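Dec 17, 2021

Last club session of the term, and I have spent most of it arguing with a spoon.

For anyone new: I go along to the robotics club at college, where our project is called Nusa and its job is to lay a table. The arm is bolted down at one end, the props go at the other, and between them lies a great deal of disappointment. Trinity Lyons wrote the grasping code. I wrote the bit that decides what to pick up first, so most of the blame comes to me.

This term's task is the kitchen one. Move the bun, move the lime, put the spoon on the tray, don't throw anything. We've logged 1,482 attempts since we started, and I'm told the bun is now almost reliable. The spoon is white, small and ceramic, and the arm treats it as a rumour.
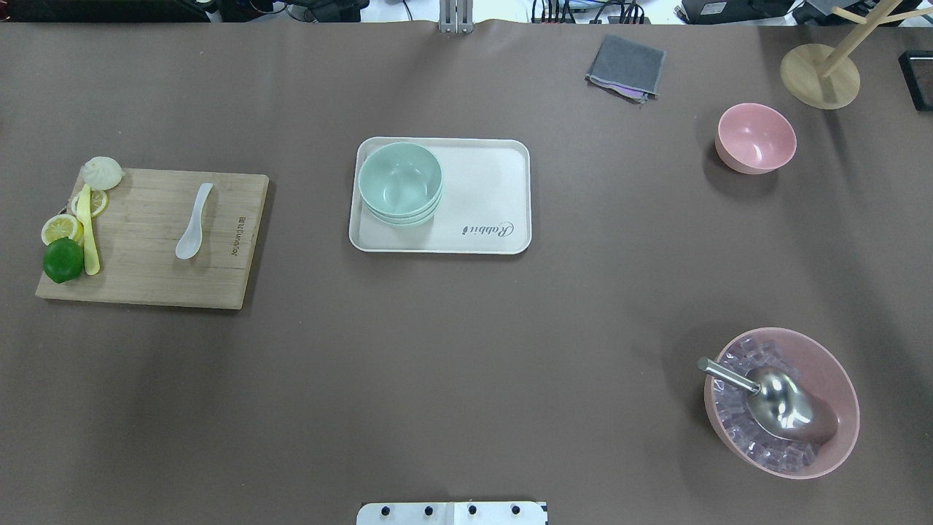 The kitchen task laid out, spoon on the chopping board, ice scoop in the big pink bowl.

Trinity wants to add scooping in January. I said we should get 10 clean spoon lifts in a row before anyone goes near the ice – it's fake, but it still travels. She pointed out that my record is two.

We also have to write something for the Clevasen student showcase, with a limit of 100 words. I've used up most of mine on the lemon slices.

Next job is the gripper pads, which need replacing before the break if I can find where we put the spares.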